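Collecting Suturing Examples for a Learned Assistant
Kobina Laryea, Erthorpe project group

3. Data collection

The goal for the February part of the project was to build a set of suturing examples large enough to train a first policy. The earlier set, inherited from the Rondudlow group, had clean video but very few complete needle passes, and most of its clips stopped before the thread was pulled through. We decided to record our own.

Each session used two instruments controlled by a human operator. Video was stored from a fixed overview camera and from a wrist camera, together with the joint positions of both arms. The operator worked along a cut in the tissue and placed one stitch after another. Loose thread and cut tails from earlier stitches were left where they were between takes. Cleaning up would have given tidier pictures, but a policy that has only seen tidy tissue is of little use to us.

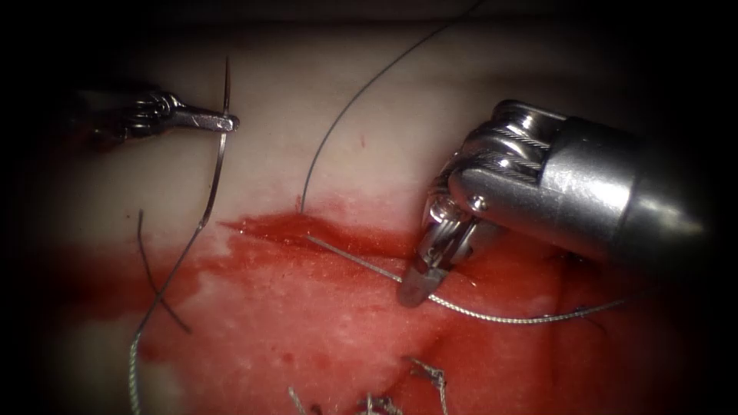

We ran 22 sessions and cut them into 600 segments with Zustico, the labeling tool from the course. Every segment got one of 6 labels: reach, grasp needle, insert, pull through, hand over, idle. Labeling took longer than the recording did. The hardest boundary to place was the one between insert and pull through, and two people labeling the same clip often disagreed on it. We settled on the first moment the needle tip can be seen on the far side of the cut. Clips where the tip stays hidden were marked "unsure" and kept out of training.

Failed attempts were kept. A dropped needle followed by a second grasp is stored as one segment with a flag, so that recovery can be trained later.

3.1 Problems with the wrist camera

The overview camera gave few problems. The wrist camera is close to the work and sees the contact area well, but its exposure is hard to control. Metal reflects the light straight back, and pale areas next to it wash out. Thin thread disappears first – sometimes for most of a segment.

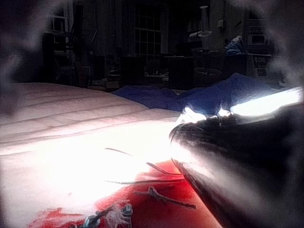 Figure 2. Wrist camera view, with glare along the upper edge of the tool.

We tried a lower fixed exposure on Friday and lost detail in the shadows, so the automatic setting stayed. In the end 14 segments were removed for glare alone. The Diệp filter from the vision course was tested on the rest and made the thread edges worse, so the training files contain unfiltered video.

3.2 Storage

Both video streams and the joint data share one clock. File names carry the session number, the segment number and the label. The split into training and test data is made by session, so clips from one session never end up on both sides.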